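Budgeting for a small robot arm in the home workshop

Last updated: August 30, 2024

The arm is the part everyone prices first, and it is the easiest part to price. The trouble comes from the rest of the list. Write the whole list before you order anything, and put a number next to every line, even if the number is a guess.

Start with the job. Write down what the arm has to pick up, how heavy the heaviest piece is, and how far it has to travel. If the answer is sorting light pieces on a bench, you do not need a big arm. If you want it to move jars of screws or hold a part while you drill, you need a stronger one, and you should look at the weight limit with the arm stretched all the way out. Sellers like to quote the limit with the arm folded in close.

We set a ceiling of $4,000 for everything and looked at two arms, one from Dillura and one from Rundness. The Dillura was cheaper up front but came without a gripper, a power supply or a mounting plate. The Rundness had all of those in the box. Once we added the missing pieces the two were close enough that price stopped mattering, and we picked on the warranty and on how easy it was to get spare fingers.

Ask about spares before you buy. Fingers crack, pads wear smooth and cables get pinched. If a set of fingers has to ship from overseas, order a second set with the arm.

Measure the bench. Then measure the space behind the bench, above it and to both sides. An arm swings wider than you expect at the elbow. Leave room for your own hands to get in and reset things, and keep shelves out of the sweep.

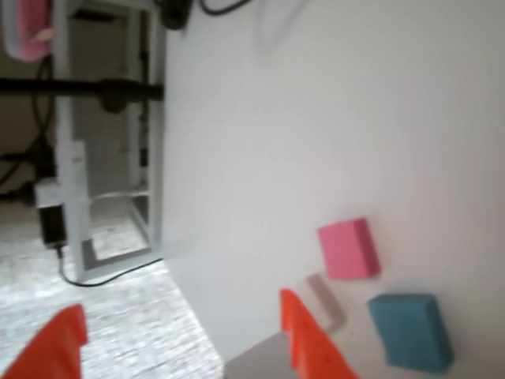
Practice pieces should cost next to nothing. Foam blocks are good for the first few weeks. They are light, they are easy to grip and they do no damage when they get dropped or squeezed too hard. Buy a few colors if you plan to sort by color. Save the glass, the metal and anything with a sharp edge until the arm has proved itself on foam.

Plan the cables on paper. Power, data and a camera lead all have to get from the moving end to the wall, and each one needs slack. Leave enough for the full swing, then tie the extra to a fixed post. Cable ties, clamps and a decent power strip should have their own line in the budget. We left them off ours and they came to more than we liked.

Set aside $200 for the things you will find out you need in the first month. Ours went on:

- longer bolts for the base
- a second clamp
- a brighter work light with a plain shade
- grip tape for the fingers
- a switch within reach to cut the power

Buy the switch even if you skip the others. Mount it where you can hit it without leaning across the arm.

Used equipment is worth a look. Ask for a video of the arm moving every joint from one end to the other with the sound on. Grinding or clicking is a reason to walk away. Ask whether the software still gets updates and whether the license moves to the new owner. We passed on a used Kemeys arm in May over the license. The price was good – the fee to transfer it was not.

Stands and frames can wait. A solid table and two clamps will hold a small arm well enough to learn on. If you do go for a frame, the Gemgate one bolts together with a hex key and can be made taller later. Check that the feet sit flat on your floor, and shim them if they don't.

Last, budget your time. Expect to spend several evenings on setup before the arm picks up anything on purpose. Put off buying add-ons until that part is done. You will have a much better idea by then of which ones you want.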